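Séance 7 – La porte, ou comment perdre une semaine sur une poignée

Bon, je vous avais promis une séance sur la planification de mouvement, et on va y venir, mais je préfère commencer par une panne. La nôtre. Elle date du mois de juin, elle est encore fraîche, et je trouve qu'on apprend mieux sur un truc qui a vraiment raté que sur un exercice où tout est bien rangé.

Le contexte, vite fait. Pour le projet Rakow, on entraîne une commande d'ouverture de portes en simulation, avec la caméra embarquée près de la pince. La tâche tient en quatre étapes : approcher, saisir la poignée, tourner, pousser. On avait lancé 1000 épisodes avec des portes, des murs et des éclairages tirés au hasard (vous verrez, le tirage au hasard a des goûts de décoration bien à lui). Taux de réussite affiché le lendemain matin : superbe. J'étais ravi, j'ai même envoyé un message à toute l'équipe, que j'aurais mieux fait de garder pour moi.

C'est Yasmine Hamdy qui a mis le doigt dessus, en relisant les journaux d'efforts. Sur une bonne partie des épisodes « réussis », le couple mesuré autour de l'axe de la poignée était nul pendant toute la phase de rotation. Nul ! On ne tourne pas une poignée sans couple, sauf si on ne la tient pas. Les doigts se refermaient à côté, le poignet tournait dans le vide, puis la pince poussait le panneau de la porte. Et comme le pêne n'était pas modélisé correctement dans une des variantes, la porte cédait. Le test de réussite, lui, ne regardait que l'angle d'ouverture.

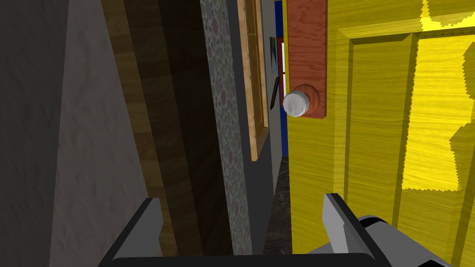 Figure 1. Phase d'approche vue par la caméra de la pince : les doigts sont écartés, la poignée argentée dépasse du bord gauche de la plaque.

Regardez d'abord la poignée. C'est un cylindre court, à facettes, et il n'y a pas énormément de prise. Une petite erreur latérale à l'approche et un doigt vient buter dessus au lieu de passer à côté. Ensuite, la lumière : la tache jaune vif en haut à droite du panneau a des bords en escalier. Ma première hypothèse, c'était que ce genre de tache trompait l'estimation de pose. J'y ai cru dur comme fer pendant 5 jours. Saimi Valtonen a fini par relancer les épisodes fautifs avec un éclairage uniforme, même graine, même porte, et l'erreur était toujours là. Hypothèse enterrée.

La vraie cause était beaucoup plus bête. Le modèle de poignée avait été repris d'un ancien projet, Garside, où l'origine du repère était placée sur la face avant du bouton. Dans Rakow, le planificateur supposait une origine au centre du cylindre. Le point de saisie se retrouvait donc décalé vers l'extérieur, le long de l'axe, et les doigts se fermaient juste devant la poignée. Deux conventions, chacune parfaitement raisonnable dans son coin, et aucune des deux écrite dans le fichier.

Notez bien qu'il y a deux défauts là-dedans, et qu'ils se cachent l'un l'autre. Le décalage de repère fait rater la saisie. Le pêne défaillant laisse la porte s'ouvrir quand même. Avec le premier seul, on aurait vu des échecs partout et on aurait cherché tout de suite.

Pourquoi j'en parle dans un cours où il y a un chapitre sécurité ? Parce que la commande devait passer ensuite sur le bras réel. Imaginez un robot qui a appris à pousser fort sur une porte encore verrouillée – l'effort monte, la porte ne bouge pas, et quelqu'un se trouve peut-être juste derrière. On avait bien une limite d'effort côté matériel, mais je n'aime pas du tout l'idée que ce soit la seule chose entre nous et un accident.

Ce qu'on a changé depuis :

Le critère de réussite vérifie maintenant chaque étape séparément : contact des deux doigts, rotation de la poignée, puis ouverture.
Un effort de poussée sans rotation préalable arrête l'épisode et le compte comme échec.
Chaque modèle d'objet déclare l'origine de son repère, et le chargement est refusé si le champ est vide.
On regarde des images. Oui, à l'œil, quelques épisodes pris au hasard avant d'annoncer un chiffre.

Pour la prochaine fois, reprenez le journal de l'épisode 2208 (dans le dossier partagé, issu de la deuxième campagne) et tracez l'effort de poussée et l'angle de la poignée sur le même axe de temps. Dites-moi à quel instant vous auriez coupé, et avec quel seuil. Une page suffit, et si vous hésitez entre deux seuils, gardez les deux et défendez-les, on en discutera ensemble au début de la séance !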